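About us

Gatchalian School of English

Gatchalian is a small language school for adults in Drurkirgate. We teach general English, exam classes and an evening writing course. The school was started by Nawal Naciri and Dorottya Vida, who had taught together at the college in Clirnmont until its evening department closed.

We began with a single class above a bakery and now have 62 students in a normal term. Classes are kept small. Most of our students work during the day, so the timetable is built round mornings before nine and evenings after six.

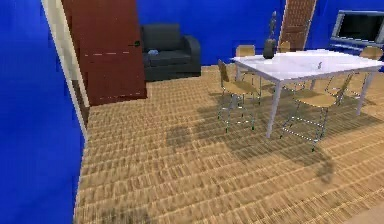
New students take a short placement test and then talk to a teacher for twenty minutes or so. The talk counts for more than the test. People who learned English by reading often score well on paper and find conversation hard, and we put them in a group where they will have to speak.

Teaching staff

Nawal Naciri is head of teaching and takes the advanced groups. Dorottya Vida runs the exam classes. Silviu Barbu teaches beginners and also looks after enrolment. Dorin Pascu joined us in April 2023 from a secondary school in Udow and teaches the writing course. Sorin Pană takes the early morning classes and covers for absences.

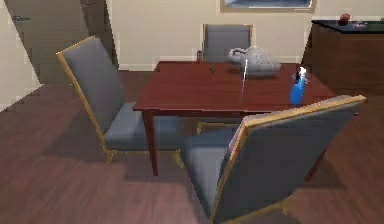
Dining table and upholstered chairs

Fees

A full term costs £335 for one class a week and £535 for two. Course books are included, except for the exam classes, where students buy their own. Fees can be paid in 2 parts. If you have to stop before the third week we will refund the remaining lessons. After that we can move you to a later term but cannot give money back.

Library

We lend more than 535 books, mostly graded readers and short novels. They can be kept for a month. Please return them to Silviu and not to your teacher, as he keeps the list.

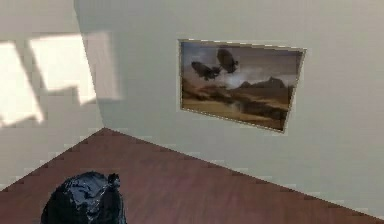 Sunlight on the wall

Visiting

Anyone thinking of joining may sit in on one lesson free of charge. Write to the office first and tell us which level you think you are. Replies usually take a working day, or longer during enrolment week.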